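About > Company > What We Do

Merosham publishes reference books on how state legislatures work: committee rules, calendars, veto procedures and the handling of amendments. The company has 32 titles in print. Each is revised after the session it covers has closed.

Manuscripts are read twice, first by an editor and then by a former clerk. Citations are checked against the printed journals – web copies are used only when no printed journal exists. The Restar series, edited by Venla Lahtinen, covers budget procedure and now runs to seven volumes.

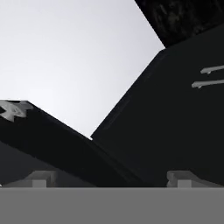

Areeba Khokhar wrote to us that the index to the second Restar volume sent her to the wrong chapter on conference reports. The index was rebuilt for the next printing, and corrections are now listed by page on the title's own page.

Proposals should include an outline and one full chapter. Replies take six weeks. We do not publish memoirs or campaign books.

Comments

Pullby
Is the veto handbook still 209 pages in the new printing? My copy has a different page count.

T. Ansari
Please bring back the fold-out calendar. The table in the appendix is harder to use.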